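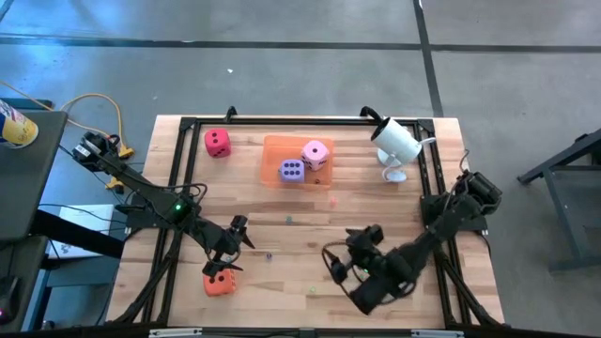 5 January 2024

I went to the wreath-laying in Viltitz last September and I've been arguing with myself about it ever since, so I may as well do it here, where it costs me nothing but an evening.

If you don't know Viltitz, the short version is that a garrison turned its guns on the dockworkers there during the dictatorship, and that for a long time you couldn't say so in print. There's a stone now, down by the old customs house, with 106 names on it. Every September someone from the government comes, walks up a strip of carpet, fixes a ribbon that was already straight, stands for a minute with head bowed, and walks back to the car. The band plays the anthem. Then come the speeches.

I don't object to the stone. My grandfather knew men on it, and I've put flowers there myself on days when there wasn't a camera within a mile. What I have trouble with is the speeches, and this year's more than most.

The deputy minister talked for 30 minutes. I know because I was standing next to the clock on the customs house and had very little else to look at. In that time I heard the word "sacrifice" so often it stopped sounding like a word. I heard that democracy is fragile and must be renewed each day. I heard that the men and women of Viltitz "speak to us still." What I didn't hear was the name of the regiment, or who gave the order, or what became of the officers afterward. What became of them is that they got pensions. Two of them got streets, one in Pumphrey and one in Brerkia, and the street in Pumphrey still has its sign up.

You can look this up. The town library in Pumphrey has the council minutes in bound volumes and the woman at the desk will bring them out if you ask before lunch. The motion to rename the street has come up twice. The first time it was put off so that residents could be consulted about the expense of changing their addresses. The second time it was put off because the consultation hadn't been done.

So when the same government sends a man in a good coat to tell me that memory is a duty, I'd like to know whose duty he has in mind. The widows did theirs. They kept lists in kitchen drawers when keeping a list could get you a visit at night. The state's part of the job was to open the military archive, and the state has been about to open the military archive for as long as I've been old enough to vote.

Which brings me to file 1263.

File 1263 is the garrison's own log for that week. It's listed in the archive's index, so it exists, or did when the index was typed. Historians have been asking for it for years. They've been told it's being restored, that it's been misplaced in a move between buildings, and, in the most recent letter I've seen quoted, that its release "remains under review." A file can be under restoration or it can be lost, but I'd expect the people holding it to settle on one.

The Wimine paper ran a piece after the ceremony saying that the deputy minister had "signaled movement" on the archive. I read the full text of the speech to find the signal. As far as I can tell it's this: "We look forward to the day when every question has its answer." Well, so do I. I look forward to lots of things. Nothing in that sentence commits anyone to open a drawer.

I've been told I'm too hard on these events. A cousin of mine says that a minister showing up at all would have been unthinkable when our parents were young, and that I've forgotten how recently the stone itself was a fight. She's right about that. The first version of it was put up at night and gone by the weekend. There was real argument over whether the inscription could say "killed" or had to say "fallen," as if they'd all tripped on the same curb. It says "killed" now. People worked for that and I don't want to sneer at it.

But I notice that everything we've won so far has been cheap for the people giving it. A verb on a stone costs them nothing. An hour by the water in September costs them a tank of gas. The log might cost something, because it has signatures in it, and some of those signatures belong to families who still do well in Brerkia and still get invited to things.
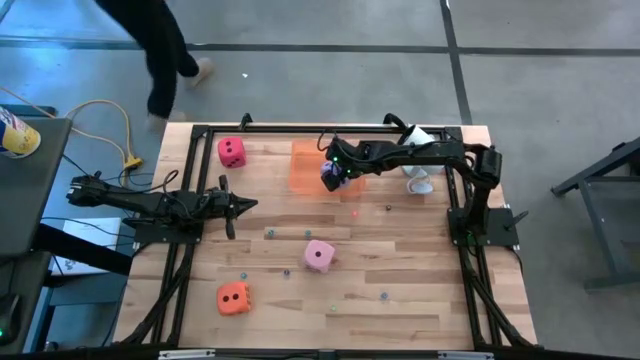 Would opening the file change anything for the families at this point?

For most of them it would settle the order of events and not much else. The officers are dead or close to it, and there won't be a trial. What the families I've talked to want is smaller than that. They want to know who was shot at the gate and who was shot later, in the yard, because the official account says everyone died in the first few minutes and there were people living across the road who heard otherwise. One woman told me she'd like to know what time it was. She has had two different times in her head since she was a girl and she'd like to put one of them down.

I can't see what a reviewer has to review in that.

There's a theory going around that the government will release the log for the next big anniversary, with a ceremony, bound in leather and handed over on a cushion. I'd take it. I'd even stand through the speech. But I've watched enough of these announcements to expect a "selection" from the file, with an introduction by somebody safe, and the pages from the second day left out on grounds of legibility. If it comes with every page, I'll say so here and I'll apologize to the deputy minister by name, which I've avoided using so far out of a kind of laziness.

In the meantime, if you live in Pumphrey, the street naming question can be raised by any resident at an open council session. You have to hand in the wording ahead of time, in writing, and they'll send it back if you leave off your address. I've got a draft that a few people have used as a starting point and I'm glad to send it along. It's a page long. It doesn't use the word "sacrifice."

Comments are open, but I'll be slow to answer until I'm back from the coast. Please don't send me the Wimine article again. I've read it.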